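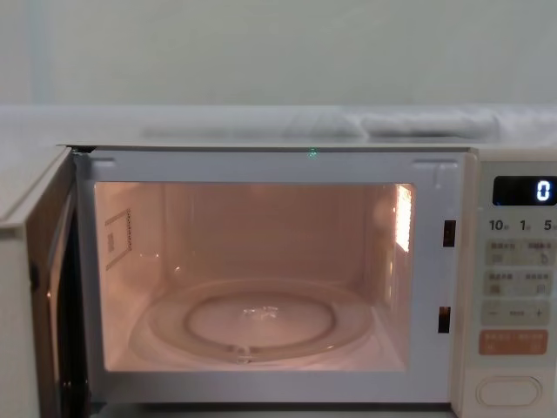
Visit to the Priltden showroom and repair shop, 2019-07-25

We left Zindutby after breakfast and were at the gate before it opened. Priltden sells and repairs small kitchen appliances, and once a year in July it lets people in to look at the workshop, the parts store and the test kitchen. Entry is free but you have to put your name down in advance. Our group was 19 people, most of them from the housing association on Tramidside, where the shared kitchens are due for new equipment.

Arsen Dmytriv showed us through. He has worked on the repair side for 20 years and now trains the new staff. He started us in the parts store, a long room with drawers up to the ceiling. The shop keeps spares for more than 600 models, some of them no longer sold. Turntable rings, door latches and lamps go out most often. Prices are on the drawers.

The microwave part of the tour took up most of the morning. Standing at a cream-white oven with the door open and the light on inside, you get a good look at how the front is put together. The frame around the opening is smooth, a grayish lavender, and wide enough to wipe down with one pass of a cloth. The inner panel of the door is glossy and nearly black, so it shows smears sooner than the cream outside does. Dmytriv's advice was to clean the frame and the inner panel together, with a damp cloth and a little dish soap, and to leave the scouring pads for the sink. Crumbs along the frame can keep a door from closing flush, and he said a fair number of the ovens brought in as broken need a wipe and nothing else.

He also talked about hinges. People lean on an open door or hang a towel over it, and after a few years it sags. A hinge repair takes the shop 5 working days if the part is in the drawer. For the shared kitchens he suggested putting the oven at elbow height with space on the left for the door to swing. Two of our kitchens have a wall on that side, so that will need some thought.

Lunch was in the Bondarchuk building across the yard – soup, bread, and coffee from a machine. The afternoon session on kettles and descaling was shorter and fairly crowded, and from the back it was hard to hear. The handout covers the same ground.

Parking is behind the yard and fills up early. The workshop floor is uneven in places, so wear flat shoes. I have spare copies of the handout and the parts price list for anyone from Tramidside who wants them.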